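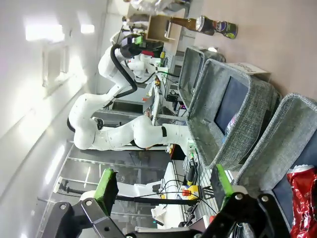
Die grauen Stoffkörbe auf dem Sortiertisch, am mittleren das Schild »PLUSH«

Protokoll der Sitzung der Arbeitsgruppe Sortieren und Aufbewahren
Tauschladen Drerkach, hinterer Raum
4. Januar 2023, Beginn 18.30 Uhr
Leitung: Siriporn Limsakul
Protokoll: Joaquín Montecinos
Anwesend: 10 Mitglieder der Gruppe, dazu zwei Gäste vom Tauschladen Stamadham
Entschuldigt: die Mittwochsschicht (Ladendienst bis 19 Uhr)

TOP 1 Protokoll vom Oktober
Wird ohne Änderungen angenommen. Der offene Punkt »Leiter für das obere Regal« ist erledigt, die Leiter steht im Flur und ist wunderbar stabil.

TOP 2 Die Stoffkörbe
Siriporn berichtet, und man merkt ihr die Freude an: Die grauen Körbe haben sich in den Wochen vor Weihnachten richtig gut bewährt! Früher lag alles durcheinander in Bananenkisten, und wer ein Kuscheltier suchte, musste sich erst durch Brettspiele und Topflappen graben. Jetzt greift man in den Korb und hat es. Auch die Kinder finden sich zurecht, eine Fünfjährige hat ihrem Opa erklärt, wo die Plüschsachen hingehören.
Der größere Korb mit dem dunkelblauen Futter bleibt der Plüschkorb. Das gewebte Grau gefällt allen, die Gäste aus Stamadham wollten sofort wissen, wo man so etwas bekommt. (Restposten bei Sachdeva, Joaquín schickt die Adresse herum.)
Aus der Runde kam der Wunsch, die Körbe nicht bis obenhin zu füllen. Wenn der Stoff sich ausbeult, kippt das Schild nach hinten und man liest es nicht mehr. Einverstanden, gefüllt wird bis eine Handbreit unter den Rand.

TOP 3 Beschriftung
Längstes Thema des Abends, und ein sehr schönes. Das weiße Kärtchen mit der schwarzen Druckschrift ist auch von der Tür aus zu lesen, daran wollen wir uns bei allen neuen Schildern halten: weißer Karton, Großbuchstaben, ein einziges Wort.
Diskutiert wurde die Sprache. »PLUSH« ist Englisch, zwei Mitglieder hätten lieber »PLÜSCH«. Andererseits kommen viele Familien zu uns, die noch nicht lange Deutsch sprechen, und das Wort versteht man fast überall. Siriporn schlug vor, das vorhandene Schild zu lassen und bei neuen Körben beide Sprachen auszuprobieren, Deutsch oben und Englisch klein darunter. Der Einwand, dass das dann schon zwei Wörter sind, wurde mit Gelächter zur Kenntnis genommen.
Abstimmung: 9 dafür, 1 Enthaltung.
Joaquín druckt bis zur nächsten Sitzung 30 Kärtchen und bringt den guten Locher mit.

TOP 4 Was in welchen Korb kommt
Plüsch: alles Weiche mit Gesicht. Fingerpuppen zählen dazu, Kissen nicht.
Verpacktes: Knistertüten und alles, was noch in Folie steckt, sammeln wir getrennt vom Plüsch. Vor der Ausgabe schaut jemand auf das Datum, falls es sich um Lebensmittel handelt.
Flaschen und Dosen: kommen gar nicht in die Körbe, sie bleiben stehend auf der Tischplatte. Braunglas bitte nicht direkt an die Kante stellen.
Die helle Holzkiste mit der offenen Seite hat noch keine feste Aufgabe. Vorschläge waren Postkarten, Holzeisenbahn und Schneiderkram. Die Holzeisenbahn hat die meisten Fürsprecher, wir probieren es bis Ende des Monats aus.
Weiße Tüten mit neuen Spenden werden am selben Abend ausgepackt oder mit Namen und Tag versehen.

TOP 5 Bericht aus Stamadham
Die Gäste sortieren bisher nach Alter der Kinder und haben dafür 13 Fächer. Das sieht toll aus, macht aber viel Arbeit, weil ständig umgeräumt wird. Sie möchten unser System im Frühjahr an einem Tisch testen. Große Begeisterung auf beiden Seiten, ein Gegenbesuch wird vereinbart.

TOP 6 Kasse und Einkauf
In der Spendendose waren zum Jahresende 623 Euro, das ist unser bestes Ergebnis bisher, herzlichen Dank an alle, die im Dezember Schichten übernommen haben! Davon werden weitere Stoffkörbe in derselben Farbe gekauft. Einstimmig angenommen.

TOP 7 Verschiedenes
Der Sortierabend für das Kinderfest in Sketidville braucht noch drei Leute, Liste hängt an der Tür.
Wer den Schlüssel für den Keller hat, bitte bei Siriporn melden.
Die Lebkuchen vom Buffet sind alle, die Teller stehen gespült im Schrank.

Ende 20.15 Uhr
Für das Protokoll: J. Montecinos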